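Allenari Shop Forum > Builds > Home robots
Thread: Two-arm helper bot, practicing doors in sim before I cut any more metal

gritbucket
Okay, I finally have something worth posting! For anyone who missed my first thread, I'm building a two-arm wheeled robot in the back corner of the Nulau shared shop, and the goal is for it to open doors and cabinets in a normal house. The base rolls, one arm is bolted on, and the second arm is still a pile of parts in a bin with my name on it.

While I wait on bearings I've been doing everything in simulation. I run it off the desktop at home in the evenings, usually starting after 9 pm when the house is quiet, and I let it grind through attempts while I sleep. The sim has both arms even though the real one doesn't yet, so I get to find out what two arms are good for before I pay for the rest of the second one.

Last batch was 63 tries at pulling a door by its handle. It got 24. I know that's not great but in February it was getting 2!! I did a little dance in the kitchen.

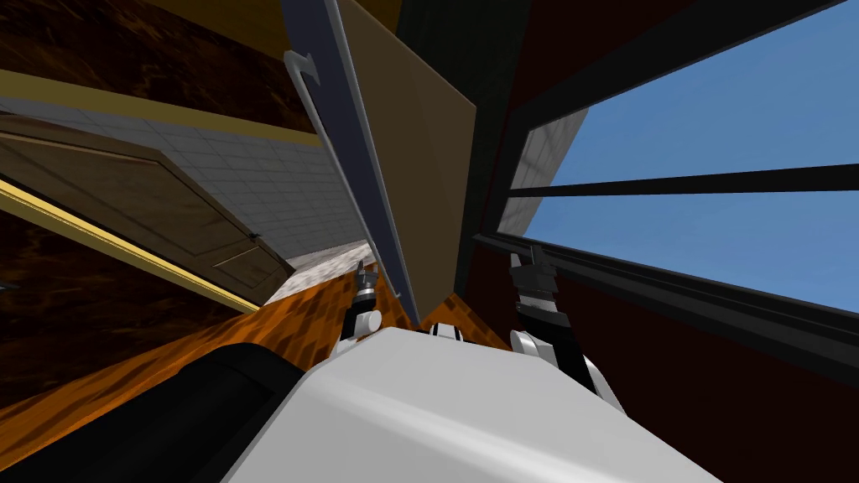 The thing I keep fighting is where to park the base. Too close and the elbow has nowhere to go when the door swings, too far and the arm is stretched out straight with no pull left in it. I've been moving the start spot by hand between batches and writing the results in a notebook, so if anyone has a smarter way I'm all ears.

solderhound
Love this. Which grippers are you modeling, the printed ones or the ones you bought?

gritbucket
Two-finger ones, black, close to what I bought. The printed ones flexed so much I gave up on them. I may go back and try a stiffer print someday, I still have most of a spool left.

plank_and_pulley
I'll be the grump. 24 out of 63 in a sim tells you very little about a real door. Real hinges stick. Real handles have slop. I'd bolt a scrap door to a frame in the shop and start yanking on it with the one arm you've got. You'd learn more in a weekend.

gritbucket
I don't totally disagree! But I already snapped one wrist bracket doing it your way, and it took me 3 evenings to make another. The sim lets me be dumb for free.

plank_and_pulley
Make the bracket out of something thicker then :)

solderhound
Kind of with gritbucket on this one. When I did my Cistness cart I skipped sim and spent all my time fixing stuff I'd crashed. Did you put any friction on the hinge, or is it swinging free?

gritbucket
Small amount of friction, same value every run. I should be changing it from run to run, shouldn't I.

solderhound
Yes! Change the friction, the door weight, the start spot, all of it. Let the computer pick within a range and log it. That takes care of your notebook problem too, you can sort the log afterward and see which parking spots fail.

gritbucket
Ohhh. That's so much better than what I'm doing. Trying it tonight.

mothwing
Question about the handle. Are you going for a full grab or just hooking a finger behind it? On the Pangilinan build we quit grabbing hook-shaped handles and dragged them with one finger. Way less fussy about the angle you come in at.

gritbucket
Full grab right now. Never thought of dragging. Does the finger slip off once the door starts to turn?

mothwing
Sometimes, if you pull straight back. You have to follow the arc. We stuck a strip of bike inner tube on the fingertip and that helped a lot.

plank_and_pulley
See, and you can't test inner tube in a sim.

mothwing
You can fake it with a higher friction number. Not the same, I'll give you that.

gritbucket
Well, there's a cabinet door leaning behind the band saw with a free sign on it. plank, if I clamp that to the end bench, will you come hold the other side and tell me everything I'm doing wrong?

plank_and_pulley
Gladly. Bring the spare bracket.

gritbucket
Deal! Random-friction batch is running now, 63 tries again so I can compare. I'll post the log when it's done, probably after breakfast.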